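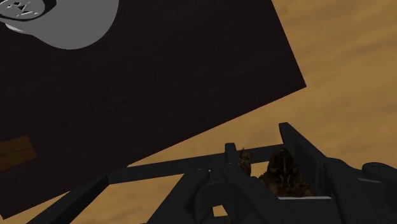 Dark wood grain, rendered

Wunidis 2 for desktop

Hey, and thanks for stopping by! I'm Stanisława Ziółkowski, and I make Wunidis, a photo editor for people who have way too many pictures and not much patience (I'm one of them). Version 2 is finally ready, and I've been grinning at my screen since May.

The big change is the layer panel. I tore the old one out and started over, so you can now group layers, rename them right in the list and drag a mask from one to another without opening a menu. I use that last one constantly! Undo history gets saved with your file too, so you can close up for the night and still back out of a bad crop the next morning.

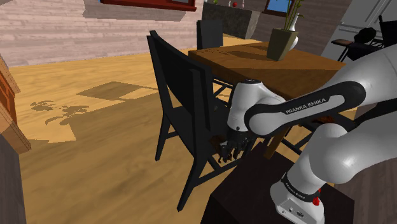

Batch export also got a lot faster. My own test folder has 628 raw files in it, and I used to start it and go make lunch. Now I barely get through a cup of coffee. You can save your export settings as a preset, and there are 32 to get you going, including the soft film looks from my old Flalmont pack.

If you have version 1, your catalogs open as they are. Plug-ins are a little trickier: Deltum brushes work fine, but the Donnelly sharpening filter needs its own update first, so grab that before you switch.

What you need: a 64-bit computer, 8 GB of memory (16 is nicer) and 313 MB of disk space for the download.

One license covers your desktop and your laptop. Upgrades are half price, just enter your old key at checkout.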